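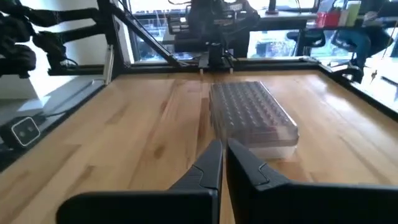

Putmont School Robotics Club Opens Its Lab Project to Visitors

PUTMONT, December – The robotics club of Putmont School will show its student project Wornavance at 4 in the afternoon in the Dosel Building, room 16. The students teach robot arms to handle boxes of pipette tips, a daily task in many laboratories. They have recorded 2226 practice runs this term and want to reach 4000 before summer. The Petrenko Fund supports the club with a grant of 2000 dollars. Entry is free, and parents are welcome to come with younger children.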